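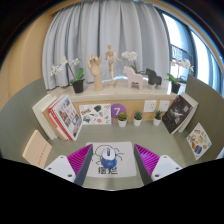
Seit September benutzen wir in der Robotik-AG in Murnport den Handgreifer von Vurkberg, und weil mich ständig Leute aus den Nachbarclubs danach fragen, schreibe ich jetzt mal alles zusammen. Ich bin im Club fürs Datensammeln zuständig (also eigentlich fürs Schimpfen über verwackelte Durchgänge) und hatte das Ding vermutlich öfter in der Hand als sonst jemand.

Unser Projekt heißt Relitari: Ein kleiner Arm soll lernen, einen Schreibtisch aufzuräumen. Maus hochnehmen, richtig hinlegen, Mauspad zurechtrücken, die Blumentöpfe bitte stehen lassen! Vorgemacht wird alles von Hand mit dem Greifer, und 2.074 Durchgänge haben wir inzwischen auf der Platte.

## Was mir gefällt

Die Fingerpolster, ganz klar. Magenta ist Geschmackssache, aber die feinen Rillen greifen richtig gut. Eine Computermaus packe ich damit fast immer beim ersten Versuch, auch wenn sie blöd steht. Die weißen Fingersockel sind verschraubt, ein Wechsel dauert bei mir 8 Minuten, bei Radwa Benjelloun die Hälfte, aber die hat auch einen vernünftigen Schraubendreher.

Schön auch: Neue kommen sofort damit klar. Zudrücken, loslassen, fertig. Unsere Jüngsten haben am ersten Nachmittag schon brauchbare Daten geliefert. 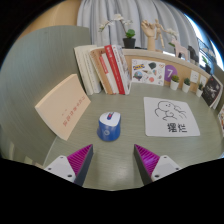 ## Was nervt

- Flache Sachen. Ein Mauspad vom Tisch zu bekommen ist eine Quälerei, man schiebt es meistens bis zur Kante und greift dann dort.
- Das Gewicht. Nach einer Stunde merke ich das Handgelenk, und dann werden die Bewegungen schlampig.
- Die Anleitung, die gibt es nur auf Englisch und sie hört beim Kalibrieren einfach auf.

## Preis und Vergleich

Wir haben 458 Euro bezahlt, mit Ersatzpolstern. Das Set von Shahbazi hatten wir vorher geliehen, das liegt bei 500 Euro und ist leichter, aber die glatten Finger haben uns wahnsinnig gemacht. Für kleine Bauteile würde ich trotzdem das nehmen. Für Schreibtischkram bleibe ich bei Vurkberg, und ein zweites Exemplar steht schon auf unserer Wunschliste.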